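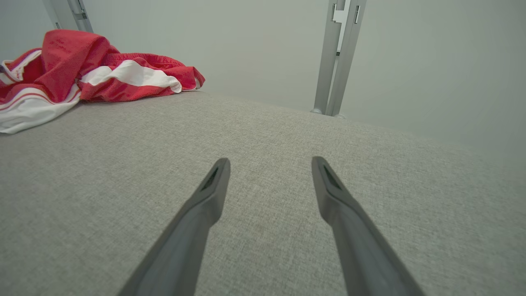
Red and white item on the gray upholstery

Home > Cleaning & Laundry > Upholstery

Dye transfer from sportswear onto light gray fabric?

Ritu Rajput
Shiny synthetic, bright red with a white stripe. It gets left bunched up on the woven gray upholstery, sometimes damp. Can the red bleed?

Sunita Dixit
Yes, if damp. Press a wet white cloth on an inside seam for 4 minutes. Any pink on the cloth - keep it off the fabric until washed cold, separately.

Zosotier
Dry is fine. Mine never stained anything.

Brondel
Check the care tag first.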